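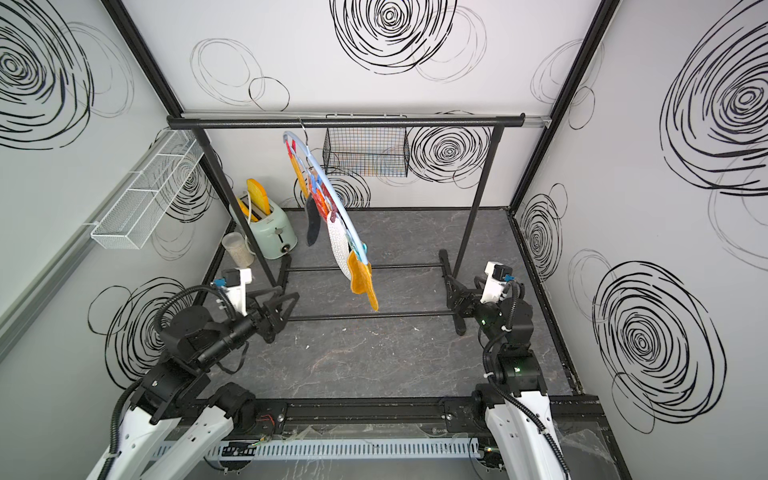 A two-arm cell with a garment rack and drying hanger set up between the grippers.

Search this site Enter keywords Go

Household Tasks Need Written Rules Before They Need Faster Arms

By Catrin Gittins

The institutions that fund and publish work on household manipulation have spent a good deal of effort on comparing results. They have spent much less on agreeing what a laboratory should write down before the first result is recorded. It is the position of this essay that a short, shared code of practice for bench work with robot arms is overdue, and that the laboratories themselves should draft it.

Industrial robots have long operated under safety standards, and those standards have served well. They were written for fixed machines doing known work behind guards. A research cell in which two arms handle laundry is a different kind of place. The objects change from one session to the next. Cloth sags, a hanger tilts on its hook, and a clip that held a sock on one attempt may let go on the next. A person reaches in to reset the layout many times in an afternoon. General safety rules still apply to that person, but they say little about how the layout should be recorded or who may change it.

The Wamus working group, on which I sit, reviewed the written procedures of 15 laboratories last winter. Only 2 of them stated in plain terms what condition the arms must be in before a hand enters the workspace. The remainder relied on custom. Custom is often sound, and I do not suggest that these laboratories are careless. Custom does, however, leave when experienced staff leave, and it cannot be inspected by a visitor or taught from a page.

The first rule I would propose concerns reset. Arms should be stopped and held in a named rest position before any object is touched by hand, and the same person who stops them should be the one who starts them again. Josefien Bosman has argued within the group that this would slow collection to an unacceptable degree. Her objection deserves a direct answer. At the Clurton site the rule was in force for a full series of 2,592 attempts, and the added time was small enough that the operators asked to keep it when the series ended.

The second rule concerns the record of the layout. Every item in the workspace should be listed, including those the task does not call for. A toaster in the corner or a wire basket on the wall may play no part in hanging up a cloth, yet it limits where an arm can travel and it appears in what the cameras see. Printed wall patterns should be noted for the same reason. A result obtained with one background and one set of nearby objects should be reported as exactly that.

The third rule concerns failure. Laboratories now differ widely in what they count. Some discard an attempt in which the cloth slips before the gripper has closed; others count it against the system. Either practice can be defended, but the choice must be made before the series begins and printed beside the score. Rhodri Morgan's draft wording runs to 57 words and could be adopted tomorrow.

The fourth is housekeeping, and it is the one most often waved away. Cables and exposed wiring near the front of a cell should be checked at the start of each session, and the check should be signed. Clear panels should be examined for cracks and loose fixings — a task of a few moments.

Some colleagues would prefer to wait for a formal standards body to act. I respect that view but cannot share it. Formal standards are slow by design, and they are better when they can draw on practice that has already been tested. A voluntary code, reviewed each December and open to amendment, would supply that practice. Laboratories that disagree with a clause could say so in writing and explain what they do instead, and such statements would be useful in their own right.

The draft code will be circulated to member laboratories with a comment form. Comments on the reset rule are especially welcome from operators, whose hands are the ones inside the cell.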